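Okay so I finally went back to sourdough after swearing it off in May and I have OPINIONS. Thread, sorry in advance.

First thing: I was feeding my starter way too much. Zoia Stelmakh (we used to share a kitchen, she bakes every single weekend) looked at my jar and just laughed. She keeps a tablespoon going in the fridge and that's it!
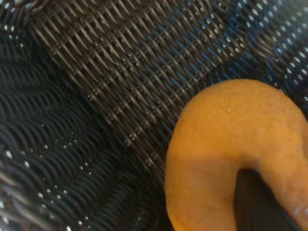 So I cut way back. One spoonful of starter, 200 grams of flour the night before, lid on, go to bed. By 6 am it had doubled and smelled like yogurt, kind of nice?

Second thing is salt. I kept forgetting it. I now put the salt in a little dish on top of the flour bag so I have to move it to get started. Haven't missed it in 12 loaves.

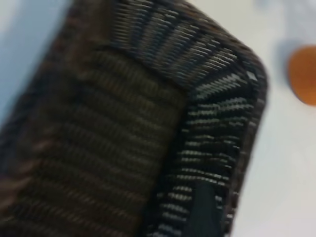 Also please stop adding flour when the dough is sticky. Wet your hands instead. Hanan Twal told me this years ago and I nodded and then did the opposite, repeatedly, with a lot of confidence.

Rye is next. There's a recipe I've been meaning to try from an old Lendell baking newsletter my aunt passed along, the one with the caraway and the molasses. Here's the issue so you can look for it too:

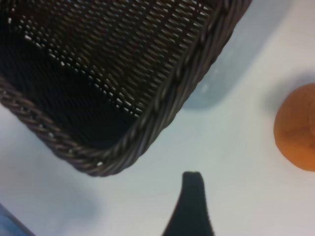
Vol. 13, No. 4

It wants a 3 hour rise and then a cold night, which means starting after dinner. If anybody has made it, did you toast the caraway first? I'm leaning yes. Will post the crumb tomorrow, good or bad!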